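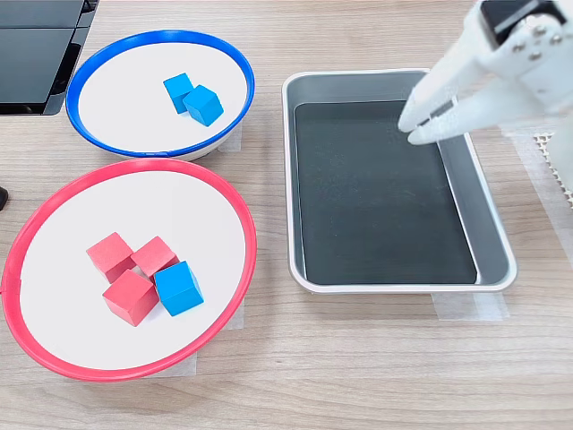
Diapo 1 - Deux assiettes, un plateau, des cubes de couleur.

Bonsoir à toutes et à tous, et merci d'être venus si nombreux un mardi ! (Laisser les gens s'asseoir, ne pas se presser.) Je voudrais vous parler ce soir d'une activité toute simple, le tri par couleur, que nous proposons aux petits de l'atelier Wallon depuis la rentrée et à laquelle je me suis attachée plus que je ne l'aurais cru.

Regardez l'assiette à bord rouge : trois cubes rouges, et un bleu tout contre eux. J'aime beaucoup ce cube bleu. Devant un enfant, on a la main qui part toute seule pour le remettre chez les siens, et je vous demande de la retenir, cette main - au moins le temps d'une chanson. Un enfant qui regarde longtemps son assiette est en train de travailler.

Un mot du matériel, on me pose toujours la question. Des assiettes blanches à bord coloré, des petits cubes en bois, un plateau en métal. Le fond blanc aide, la couleur du cube s'y lit bien. Pour les assiettes qui glissent, un bout d'adhésif transparent sous le bord, comme sous la bleue. (Faire passer le sac de cubes dans la salle, penser à le récupérer !)
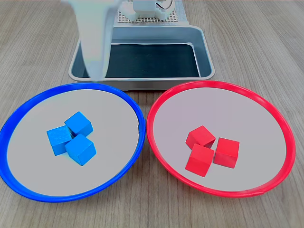
Diapo 3 - Comment on s'y prend

Je commence avec 4 cubes, deux de chaque couleur, et je parle très peu. Je pose le premier, lentement, puis j'attends. Certains enfants préfèrent empiler, d'autres remettent tout dans le plateau pour le bruit que cela fait, et ma foi c'est un bien joli bruit. On reprendra la consigne une autre fois.

Ensuite seulement, on ajoute des cubes, puis une troisième couleur. Chez Garside, le carnet Pyo propose des variantes avec des formes - je les ai essayées, elles viennent mieux après quelques semaines.

(S'il reste du temps : raconter la séance de décembre. Sinon, passer aux questions et rappeler le goûter au fond de la salle.)

Contact : atelier Wallon, poste 381 | © Atelier Wallon | Haut de page
946 vues · 4 commentaires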